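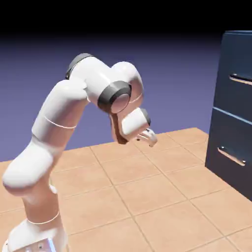 Drawer opening: first results from the simulator

Ilham Nair and Tibor Bakos have finished the first round of training on the drawer task. The set-up is a simple one - one arm, one two-drawer cabinet with bar handles, and a tiled floor. Each run begins with both drawers shut and the gripper clear of the cabinet, and the arm has to pull the drawer it is told to.

The method learns from a small set of demonstrations and then practises by itself. For every demonstration, the software picks out the moment the fingers close on the handle and treats the approach and the pull as separate skills. Ilham gave it 49 demonstrations to start with. It then practised for 2845 runs, with the cabinet moved and turned a little each time.

The lower drawer is still the harder of the two. Most failures come in the approach, when the wrist turns too late and one finger knocks the end of the bar. Once the grip is right, the pull seldom goes wrong. Training both skills as one gave worse results on either drawer, so Tibor has dropped that version.

Nothing has been tried on the real arm yet. Stamatia Karras is setting up a matching cabinet at Udstead, and tests there should start in April. The code and the run logs are in the Hitell folder. Comments on the draft report go to Ilham.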